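4. Before You Buy Thread or Trust a Label

The Ruchti catalog sells 77 kinds of thread and calls nearly all of them "all-purpose." Treat that word with suspicion. For the knots in this section you need one spool of plain thread and a pair of scissors that cut cleanly at the tip. The Jisine knot gauge that comes in the deluxe kit may be left in its bag. Ursina Zaugg and I tried it for most of December and could not get the same reading twice.

4.1 Tying a square knot by hand

1. Cut more thread than you think you need. Short ends cause more bad knots than bad hands do.

2. Cross the right end over the left and pass it under. Pull both ends level with the work.

3. Cross the left end over the right and pass it under. If you go right over left again, you have a granny knot, whatever the diagram on the box lid seems to show.

4. Pull the second throw down flat. Stop when it seats. Pulling harder may look like care, but it puckers the edges.

Note: The box says the waxed thread is "self-locking." I have seen no thread lock itself. Add a third throw if the thread is slick.

4.2 Trimming the tails

Older guides tell you to trim flush with the knot. I don't believe it does any good outside of display work, and a flush cut leaves nothing to hold when the knot slips. Leave a little on both sides. The two ends don't have to match.

A finished knot on a practice pad, with its tails cut short, is plenty to compare your own against.

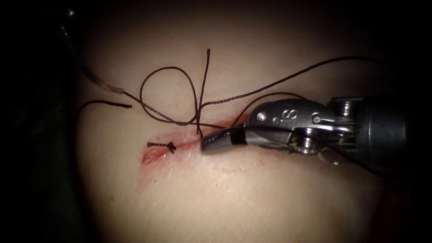

4.3 Checking your work

1. Tug each tail once, gently, away from the knot.

2. Look at the knot from the side. A square knot lies fairly flat. A granny tends to sit crooked.

3. If the tail has frayed, leave it alone unless the fray reaches the knot. Sealing sprays are sold for this. Ottilie Pichler likes them; I think they mostly make the thread stiff.

Caution: Do not melt the ends of cotton or silk thread with a flame. Those fibers burn — they don't melt — and a practice pad can be ruined by the same match.

4.4 Storing thread

Keep spools out of direct sun and away from heaters. The Ledlow storage tin claims to "refresh" old thread, a claim with no test behind it that I could find. Any closed box will do. Throw out thread that snaps when you pull it by hand, and don't save it for practice.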